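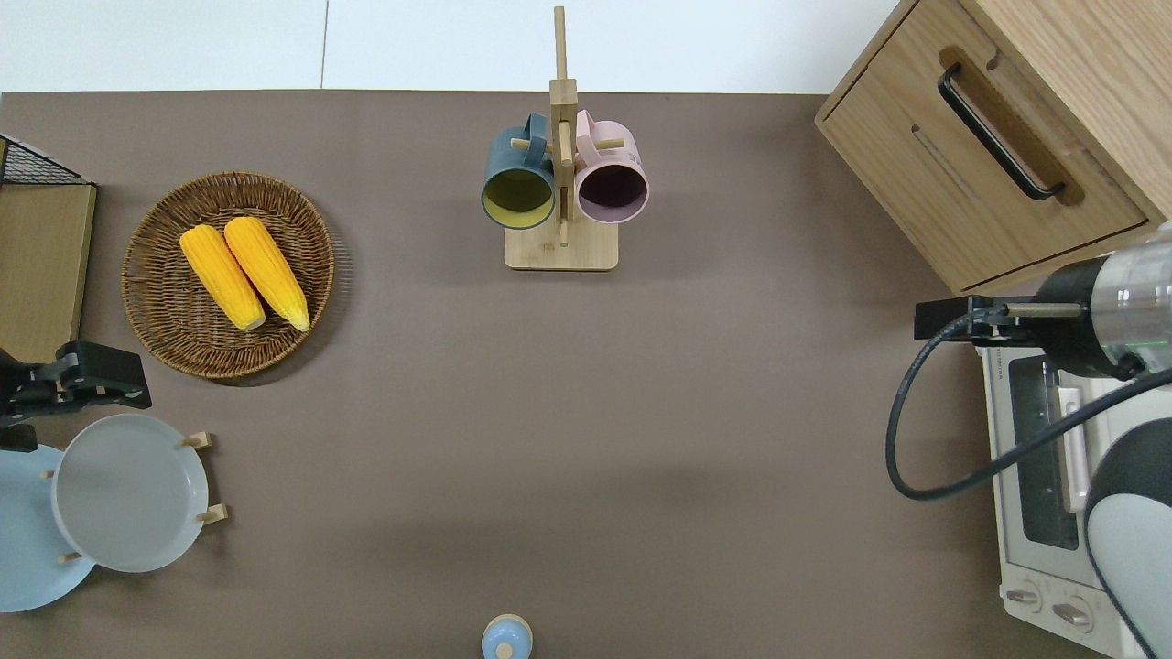 Hawi Kumsa's rule for a small kitchen is that storage should take up height before it takes up surface. A mug tree is the simplest case. Two mugs hung by their handles need little more than the footprint of the base, and the middle of the table stays open for work.

Plates follow the same logic. Kumsa's rack, bought from Leltier for $20, holds them upright between wooden pegs, so the back plate comes out without lifting the others. A stack of three has to be taken apart to reach the bottom one.

Corn goes in a shallow wicker basket. Husked ears dry out quickly, and Kumsa keeps them there only until the water boils.

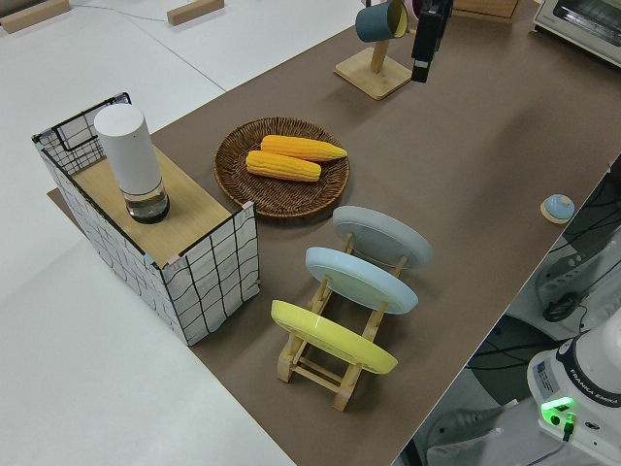
## Using the top of a box

A storage box with a flat board on top gives a second shelf at no cost in floor area. Kumsa stands tall containers on it. She tested the arrangement in February with a load of about 200 ounces and measured no sag in the board.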